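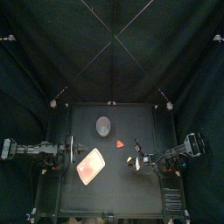 Tableware Section, Povstead Household Encyclopedia

**Tray and cup** (also *cup-and-tray*, *tray set*, in Cludavden *the short set*). A place setting made of one shallow rectangular tray and one upright cup, both usually plastic, used for snacks, kids' meals, sorting and tidying exercises, and anything else where a plate would be too much. No fork, no saucer. Sometimes one loose food item or play food piece next to it, see *The third piece*.

Not the same as a bento or a divided cafeteria tray (separate articles). Not a serving tray either, which carries the cup. In a tray and cup the two sit side by side on the table.

## The tray

Rectangular, rounded corners, a rim all the way round. Low walls. Translucent or white are the common ones, solid colors exist but the section has few entries on them. Rounded corners are there for wiping out and for stacking, square-cornered trays crack at the corners first.

Sizes vary a lot. The Florkano pattern, which most Povstead kitchens have at least a few of, holds 876 ml to the rim. Nobody fills it to the rim. Half full is normal for cut fruit, less for anything runny.

Translucent plastic takes color. Tomato, beet, curry, red drink powder. A used tray goes pink or orange in the middle and stays paler at the rim, and from a step back it can be hard to say whether there is still something in it or whether that's old staining. Tilt it or run a finger across. Stains do not mean dirty, but a tray that feels greasy after washing needs a second wash with hotter water.

Removing stains:

- baking soda paste, leave overnight, rinse
- sunlight on a windowsill, slow but works on tomato
- diluted bleach only if the maker allows it. Florkano says no
- scouring pads: avoid, scratches hold the next stain

## The cup

Clear or translucent, straight or slightly tapered. The usual one is 12 oz. Stands open end up when in use, upside down on the rack.

Clear cups go cloudy. Two causes and they get mixed up all the time. Mineral film from hard water comes off with vinegar. Dishwasher etching does not come off with anything, the surface itself is worn. Test a small patch with vinegar before giving up on a cup.

Tapered cups nest, and sold new they come in sleeves of 50. Straight ones don't nest and take up a lot more shelf. Nested wet they stick together, so dry them first. To free two stuck cups put cold water in the inner one and stand the outer in warm.

## Laying it out

The older household guides put the cup at the far side of the table and the tray nearer and to the left, for a right-handed eater who reaches across for the drink. The Sekiguchi handbook has the cup close in on the right instead. Both still around. A tray set at a slant is common in practise and is not counted as a mistake in either tradition.

On a black table the pieces read mainly by their rims. A clear cup seen from over the top is a ring with a paler middle, and that's about all. The tray is easier, its pale edge shows all the way around even when it's lying crooked. Dark matte tops are good for this, glossy ones throw the light back up and the cup gets lost. Light tabletops are worse again for clear plastic, and a placemat is the usual fix.

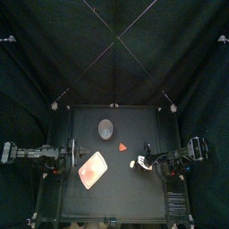 ## The third piece

A small item set down loose on the table, between or beside the other two. Often a wedge or triangle: cheese, a slice of something, a tortilla chip, or a toy version of one. Orange and red are frequent. It lies flat, on the bare table, which guides for actual eating don't like (use the tray, thats what it's for). In play sets and tidying exercises it's fine.

Whether the third piece belongs to the set or is just something left out has been argued over on the talk page since February. Current wording: *optional*.

## Tidying up

Order matters a little.

1. Loose piece first. Into the tray if it's staying with the set, or back to the toy bin or the trash.
2. Cup next. Check it's empty. Pick up by the sides, not with fingers inside the rim.
3. Tray last, level, both hands if there's liquid.
4. Wipe the table. Crumbs hide in the corner under a tray rim.

Some households put the cup in the tray and carry both at once. Works with an empty tray. With sauce in it the cup bottom gets sticky and then so does the shelf.

## Storage

Trays stack flat, translucent with translucent so the stained ones can be rotated out. Cups separate. Keep both away from the stove side of the cupboard, thin plastic warps and a warped tray rocks for ever after.

The Cludavden inventory lists 1192 trays and doesn't say how many are stained. Citation needed for the cup figure, removed for now.

## See also

- Bento
- Cafeteria tray, divided
- Play food
- Hard water film
- Placemat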